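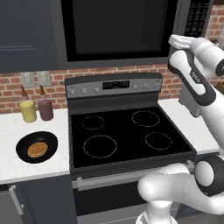 Venanow to hold open day on kitchen robots at its Fimby site

Fimby, Monday, March 15, 2021

Venanow will open its Fimby workshop to visitors for a day of demonstrations built around Clato, the simulated kitchen in which the company trains and tests its robot arms. Visitors will be able to watch the arm attempt everyday cooking and tidying jobs on screen, speak to the people who write the software, and set tasks of their own.

Clato is a set of computer-rendered kitchens with cookers, cupboards, worktops and the usual small items found on them. In one of the kitchens to be shown, a pancake sits in a black frying pan on the worktop to the left of the cooker, with two squeeze bottles behind it, and the arm works from the right-hand side. Other layouts change the fittings, the lighting and where things are kept.

"People tend to ask to see the arm do something clever," said Eskil Engebretsen, who leads the simulation team at Venanow. "We would like them to see it do something dull, such as moving a pan from a worktop to a hob without tipping it. That is most of our working week, and a good part of the day will be spent on it."

The open day has two parts. The morning is given over to guided demonstrations in groups of 20. Each group will spend 57 minutes in the workshop, starting with a short talk on how a kitchen is built in software, from the weight of a pan to the friction of a worktop. The group will then watch a run of tasks chosen by the team. Failed attempts will be shown as well as successful ones, and staff will play back the recordings and talk through the grip, the speed and the path of the arm.

In the afternoon the workshop will be open without booking. Visitors can choose a task from a printed list, change the position of objects in the kitchen and start a run themselves from one of the desks. No experience of programming is needed. Children are welcome if they come with an adult.

Clato now holds 171 tasks. The shortest involve a single movement, such as opening a cupboard door or turning a control knob. The longer ones join several movements together and ask the arm to find an object, pick it up and put it down in a named place. Venanow began work on the kitchens to cut down the time spent resetting real equipment between tests – a job that used to take up whole afternoons at the Fimby workshop.

The day is being run with Pisharody, which supplies the training material used by the team and will have staff on hand to answer questions from schools and colleges. Pisharody will also give two talks in the upstairs meeting room, one on careers in robotics and one on how written instructions are turned into movements.

Holger Engebretsen, who manages the Fimby site, said the company had room for 300 visitors over the course of the day.

"We held a smaller evening in November and had to turn people away at the door, so this time we are using the whole ground floor," he said. "The morning groups do need to be booked. If you can't get a place, come after lunch. You will see the same kitchens and you will probably get longer at the desks."

Entry is free. Morning places can be booked through the Venanow website, where the date, start times and directions to the site are also listed. Parking at Fimby is limited and visitors are asked to share cars where they can. The ground floor is step-free. The upstairs talks will be shown on a screen in the reception area for anyone who prefers to stay downstairs.

Teachers who want to bring a class should contact the site office before booking, as school groups will be given their own session.

About Venanow

Venanow develops software for robot arms used in homes and small kitchens. Its simulation and testing teams are based at Fimby.

Press contact: Holger Engebretsen, site office, Venanow, Fimby. Interviews with the simulation team can be arranged on request.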